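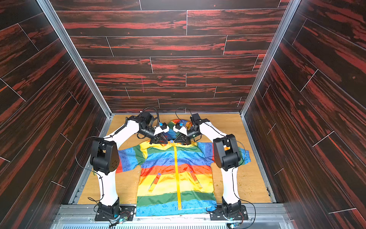
Lakelness, 2019-07-26

Section 5. Comparing gripper fingers on the two-arm cell

Use this section when you have the cell running and want to decide which set of fingers to leave on it. It covers the two sets supplied with the Drutora kit: the plain tapered set and the Palomino padded set. The procedure assumes that both arms are bolted down, homed and talking to the controller as set out in Section 3.

Use one garment for the whole comparison. A hooded jacket with a front zipper is a good choice, as it gives the grippers thin fabric, doubled fabric and a hard edge in one piece. A striped jacket makes it easier to see a twist between the two arms when both have hold of the neckline.

5.1 Before you start

1. Turn the controller key to HOLD and wait for the drive lamp to go out.
2. Move each arm by hand through its full reach. The coiled cable at the wrist must not pull tight at any point.
3. Check the screws on both base plates. Tighten any that turn.
4. Wipe the front glass of the wrist cameras with a dry cloth.
5. Fit the plain tapered fingers to both arms. Do not mix sets between left and right.
6. Turn the key to RUN and load the profile named PLAIN.

CAUTION: Keep hands out of the enclosure whenever the key is at RUN. The arms can move without a warning tone when a profile loads.

5.2 Single-arm pinch test

1. Lay the jacket face up with the hood toward the back wall.
2. Select LEFT ONLY on the controller.
3. Send the arm to a point on the front of the jacket and close the gripper.
4. Raise the gripper 200 mm and hold for 5 seconds.
5. Write down HELD, SLIPPED or MISSED on the test sheet.
6. Repeat on the sleeve, the hem and the collar.
7. Select RIGHT ONLY and run the same four points.

Do not smooth the jacket between points. The fingers have to cope with fabric as they find it, and a flat jacket flatters the plain set.

NOTE: If a gripper closes on nothing three times in a row at the same point, stop and check the height setting before you blame the fingers. In our cell the height had drifted after Csaba Hegedűs swapped the work surface, and we threw away a full sheet of results.

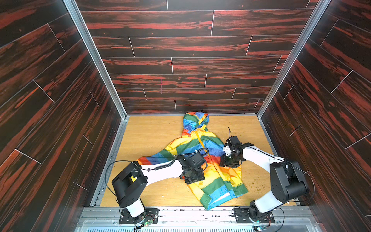 Approach height matters more than closing force on thin fabric. Start high and come down in small steps until the fingertips meet the cloth. The two arms can be set separately, and it helps to run them at different heights on the first pass, the left pressed down onto the jacket near the sleeve and the right hanging just above it with its jaws angled downward. Mark both heights on the sheet. Sweep the surface between passes too, as crumbs like those by the right arm can get between the fingertips and keep them from closing fully.

5.3 Two-arm collar test

1. Select BOTH and set the closing force to 44 on the controller scale.
2. Send both grippers to the collar, one on each side of the zipper.
3. Check that there is clearance between the wrists before you close.
4. Close the left gripper first, then the right.
5. Raise both together. If one side lags, lower them and reduce speed.
6. Open both grippers and record the result.

CAUTION: With the padded set the wrists sit closer together at the collar. Use the slow profile for the first run after any change of fingers.

5.4 Changing to the padded set

1. Turn the key to HOLD.
2. Remove the plain fingers and store them in the Flunden case, left and right in their own slots.
3. Fit the padded fingers and hand-tighten the screws.
4. Turn the key to RUN, load the profile named PADDED, and run the open-close check from Section 3.
5. Repeat 5.2 and 5.3 with the same garment and a new sheet.
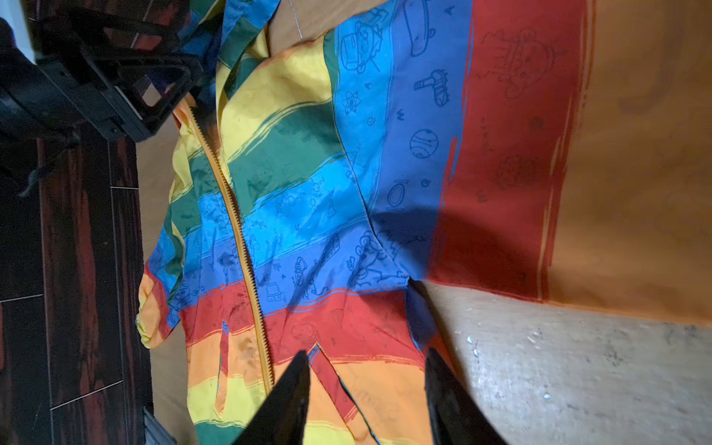

Do I need to recalibrate the wrist cameras after changing fingers?

Only if the camera bracket was loosened. The cameras are fixed to the wrist and the fingers are not, so a finger change alone leaves the calibration as it was. Nima Yazdani keeps the bracket screws marked with paint so that any movement shows.

5.5 Reading the sheets

Compare the sheets point by point. A set that holds well at the collar and slips on the hem may still be right for you if you mostly hang garments. Where the two sets score the same, keep the plain fingers on, and order a spare pair before the first pair wears. Repeat the comparison when you change to a heavier fabric.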